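What I learned from reading survey questions out loud

I spent most of June making phone calls for a local survey. The town wants to know what residents think about the Marikar bypass, and the county party offices, both of them, want to know how people plan to vote for the council in the fall. Someone put the two sets of questions together, and I read them to strangers between five and eight in the evening.

The target was 500 completed interviews. We finished a little short. I had assumed the hard part would be getting people to pick up, and that is hard. On a good night I made some 50 calls before I got a person willing to stay on to the end.

The bigger surprise was how much the wording mattered. Question 4 asked, "Do you support the proposed bypass, even if it means higher property taxes?" Almost everyone hesitated. A few said they supported the road but had not heard anything about taxes, and wanted to know if I had. I was not allowed to answer. Yakubu Igwe, who was running our shift, wrote to the people who drafted it and asked for two separate questions. They agreed, but by then a good part of the interviews were done, so the results have a note under that table. Please read the note before you share the table.

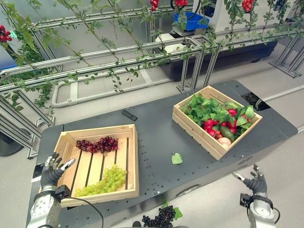
Red and green grapes in one crate, greens in the other.

The voting questions went more smoothly. People who had made up their minds said so in a few seconds. The undecided ones wanted to talk. One man in Prolarholm told me he had voted in every council race for decades and could not name either candidate this time. I put him down as "don't know," the only box I had for him.

That box bothers me. It holds people who have not thought about the race, people who have thought about it a lot, and people who just don't want to tell a caller. When the paper prints "22 percent undecided" or whatever it ends up being, all of them will be in there together.

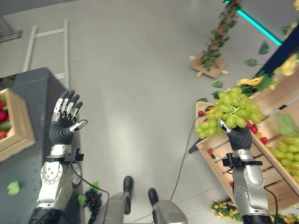
Sandamali Ranasinghe did the weighting afterward and was kind enough to show me how it works. We reached too many retired people and not enough renters, so each renter's answers count for more. I understand the reason for it. I also remember how few renters I spoke to – four on my own list – and it is strange to think of those conversations being stretched to cover a whole apartment block on Ganeck Street.

I would do it again. The next round is planned for after the candidate forum, and I have asked for the later hours. If you get a call from us, it takes about ten minutes and you can skip any question you like.

Recent posts
Who draws the ward map?
Notes from the candidate forum sign-up
Upendo Athumani on running for school board
The Tridine Road polling place has moved

Contact | Copyright Finlay Pringle | Back to top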